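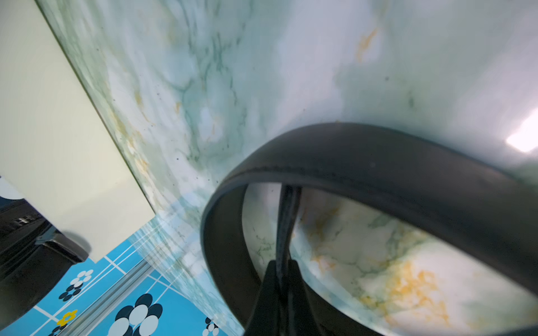
Who Gets Out Before Trial? Missed Court Dates in Clolbridge Municipal Court

Final project report, Intro to Criminal Justice
Submitted 6/5/24

1. Question

Why do people miss court in low level cases, and does a text reminder change anything. That was the whole question at the start. It got bigger and then we had to cut it back down. First plan was to compare bail amounts too but the bail sheets are kept by the county, not the city, and the county wanted a written request and we ran out of weeks.

So: missed court dates only. Misdemeanors only. No traffic.

2. Background

When a person is charged with something small in Clolbridge (shoplifting, trespass, minor property damage) they mostly get a paper with a date on it and go home. If they don't show up, the judge can issue a bench warrant. Then the next time they get stopped for anything, they can be arrested on the warrant, even if the first charge would never have meant jail.

A bench warrant is not a finding of guilt. Several people in our class thought it was, so putting that in.

The city started sending text reminders in November through a system called Lotari. One text a week before, one the day before. You have to have given a phone number at the time of the citation. Welden, the next town over, has no reminder system and mails a postcard.

3. What we used

Public docket list from the Clolbridge clerk's window, printed, which we typed into a spreadsheet by hand. 3,005 scheduled hearings in total. After taking out traffic, and hearings moved by the court itself, we had 1,399 left. Those are what the rest of this report is based on.

We also sat in on 2 morning sessions. Took notes, no recording (not allowed). Observations from those are marked as observations, they are not data.

For Welden we only had the yearly summary so the comparision is weak. See section 6.

4. Problems with the docket

The docket marks a missed date as FTA, failure to appear. But it also uses FTA when the person came late and the case had been called already. At one session we watched a man come in after his name was read. He was told to wait, and the clerk took the mark off later. We don't know if that always happens – probably depends on who is at the desk.

Also some people have more than one case on the same morning. Miss one morning, get several FTAs. We counted by hearing, not by person. Should have decided this earlier, it cost us a full evening of retyping.

5. What we found

Missed dates were lower in the months after the texts began than in the months before. The drop was bigger for first hearings than for later ones. Makes sense to us, a first hearing is often set weeks out and the paper gets lost.

Early morning hearings were missed more than late morning ones. The first Dankwa Street bus gets to the courthouse stop after the doors open, and there is a security line. Can't prove that's the reason. The docket has no addresses on it.

Trespass cases had the most missed dates. Property damage had the fewest. We expected shoplifting to be worse than it was.

6. Limits

- No control group. The court also changed its start time that same winter, so the texts and the new start time are mixed together.
- We don't know who got a text. The docket doesn't say if a phone number was on file.
- Typing errors. We rechecked 100 rows against the printout and fixed what we found, but did not recheck the rest.
- Welden summary lumps traffic in with everything else.

7. What we would do next

Ask for the Lotari send log with names removed. Match it to the docket. Count by person. Send the county request in the first week, not the sixth.

Also talk to the public defender's office, who did write back to us but after our draft was due. They offered a phone call. Next group should take it, the contact form is on the city web site under Courts and teh reply came from there.

8. Sources

Clolbridge Municipal Court docket printouts
Welden court yearly summary
Class notes, unit on pretrial release
Our own session notes, both mornings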